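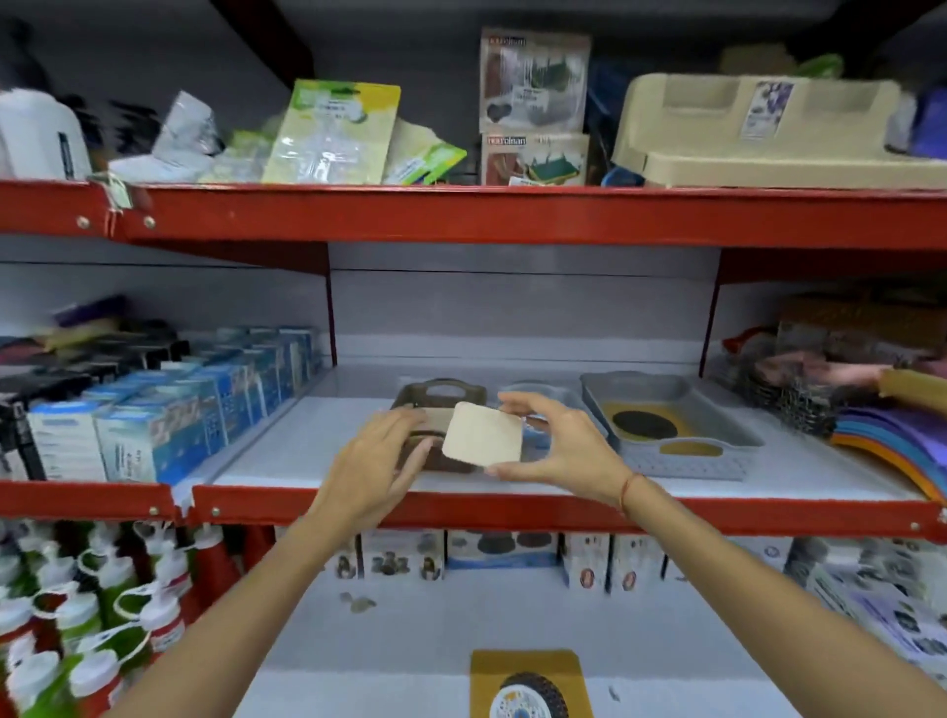
3.2 Shelf placement and search time

Participants were drawn from adult residents of Ostau who kept at least one shared storage area at home. Of the households contacted, 303 agreed to take part and completed both visits. A shared storage area was defined as any closet, pantry, rack or set of shelves used by two or more people in the household. Garages were included if the shelves could be reached without a ladder.

At the first visit, each household was asked to name 9 items that were kept in the shared area and were used less than once a week. Typical answers were spare cushions, light bulbs, vases, candles, extension cords and baking dishes. One adult was then asked to find each item in turn while the interviewer recorded the time from the end of the spoken prompt to the moment the item was touched. Searches were stopped after two minutes and scored as not found. The other adults in the home waited in a different room so they could not give hints.

Shelf height was recorded in four bands: below the knee, knee to waist, waist to shoulder, and above the shoulder. The bands were set for each person, so the same shelf could fall into different bands in different homes. We had first planned to use fixed heights in inches, as in our earlier work in Omar, but the fixed heights did a poor job for very short and very tall participants and were dropped after the pilot.

Container type was coded as open, basket, lidded box or bag. Figure 4 shows a middle shelf of the kind coded as waist to shoulder, with a basket among the goods. Baskets with cut-out handles were placed in the same group as baskets without them. Clear and dark containers were coded separately at first. The clear group turned out to be small, and the two were merged for the main analysis.

Figure 4. Handling goods on the middle shelf of a red metal shelving unit.

Items in the waist to shoulder band were found faster than items in any other band. The difference was largest for older participants, who often left the lowest shelf until last even when they said they believed the item was there. Items above the shoulder were not found slowly once the search reached that shelf - most of the delay came before that, while the lower shelves were being checked.

Lidded boxes slowed the search in all four bands. Baskets fell between lidded boxes and open placement. Labels helped only when the person searching had written the label. Where someone else in the household had written it, search times were close to those for boxes with no label at all. A similar pattern for kitchen cupboards was seen in the Nolte pilot, although that sample had few homes with more than two adults.

Times were entered in Trunesent and checked against the paper sheets by a second coder. More than 2000 timed searches were kept after searches with interruptions, such as a phone call or a visitor at the door, had been removed. Removing them did not change the order of the bands. The second visit, in which households were asked to move items between shelves and repeat the search, is reported in Section 3.3.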